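Module 4: Surface Preparation and Filling of Interior Plaster
Handout 3, issued 27 March 2021
Tutor: Selma Hodžić

4.1 Scope

These notes cover the repair of cracks, dents and small holes in gypsum plaster before painting. Lime plaster is dealt with in Handout 5 and should not be treated by the methods given below. Repairs deeper than the thickness of the skim coat belong to Module 5.

4.2 Types of defect

A hairline crack is a surface break with no difference in level between its two sides. It usually comes from drying shrinkage and does not move once the plaster has aged. A structural crack tends to run diagonally from the corner of an opening and often has a step across it. Filling a structural crack hides it for one heating season at most. Report it and leave it open.

Blown plaster has lost its bond with the wall behind. Tap with the knuckles and listen for a hollow note. Mark the limits of the hollow area in pencil, then cut back to sound material. Students in last year's group often stopped too early; the cut edge should be firm under thumb pressure all the way round.

4.3 Fillers

Powder fillers set by chemical reaction and shrink very little. Ready-mixed fillers harden by loss of water, so they shrink in proportion to the water they contain and must be built up in thin layers. Do not add water to a powder filler that has begun to stiffen. The crystals already formed are broken up by the remixing and the set material will be weak.

For the practical we shall use a gypsum powder filler with a working time of 90 minutes from first contact with water. Mix by adding powder to water, let it stand until the powder has soaked through, then stir until there are no lumps. 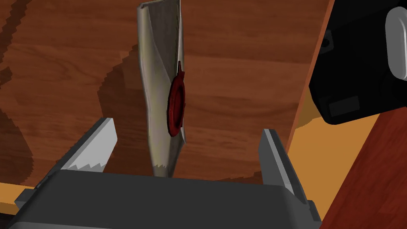

Filler is pressed in across the line of the crack first, which forces it to the bottom, and drawn off along the line afterwards. The angle of the blade to the wall matters more than the force used. A steep angle removes material and a shallow angle lays it on. Finish very slightly proud of the surface - sanding will take it level.

4.4 Undercutting

A crack with parallel sides gives filler little to hold on to. Rake it out so that it is wider at the back than at the face, brush out the dust and dampen the sides. Dry plaster draws water from the filler before it has set, leaving a powdery edge that fails when painted. Dampen only; standing water in the crack is equally harmful.

4.5 Priming

Filled areas absorb paint at a different rate from the wall around them. Unprimed, they show as dull patches under side light, a fault known as flashing. Spot-prime each repair with thinned emulsion and let it dry before the first full coat.

4.6 Reading and next session

Read the Odbridge case notes, paying attention to the stairwell, where 107 separate repairs were made and the flashing was traced to a single missed priming stage. Sanding, dust control and grades of abrasive follow in April. Bring a dust mask and your marked-up copy of this handout.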